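Can a machine stock your shelves yet?
11/01/2024

The engineer who runs handling trials for Tisteo has spent 12 years trying to get machines to do small jobs that people do without thinking. The company works out of a shop in Vinton, and I went there to ask how close any of it is.

"Closer than when I started," she said. "Not as close as the videos make it look."

Her main customer is Farah, a grocery chain with 4 stores in the Onddale area. Farah wants shelves faced overnight, with products pulled forward and lined up by kind. She said a new clerk learns the job in one shift.

"A clerk sees a can out of place and moves it. The machine has to find the can, pick a way in, close on it and let go without tipping the one beside it. The letting go is where we lose most of our time."

I asked about homes. She said dishes and laundry are harder than cans, and laundry is the worst of the lot. "A can keeps its shape. A shirt is a new object every time you drop it."

Cost came up more than once. She would not give me a price, but said a store could pay a person for 2 years before the equipment made sense. She expects that to come down. She also said that Farah's night crew has asked her whether they should worry, and she tells them she doesn't know.
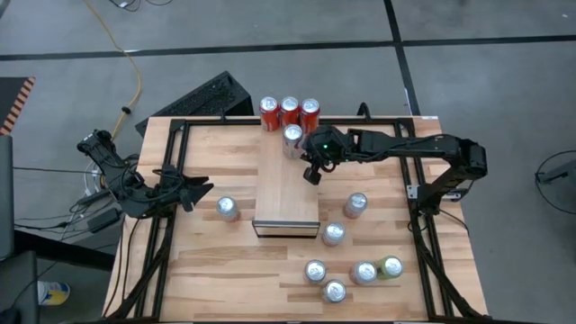
What would have to improve before a store could leave a machine alone all night?

"Recovery," she said. "If a can falls over, a person picks it up and keeps going. Ours often stops and waits for help. Until it can sort out its own small mistakes, somebody has to be in the building."

Her next round of trials with Farah runs for 5 weeks. Store staff will be on the floor for all of it.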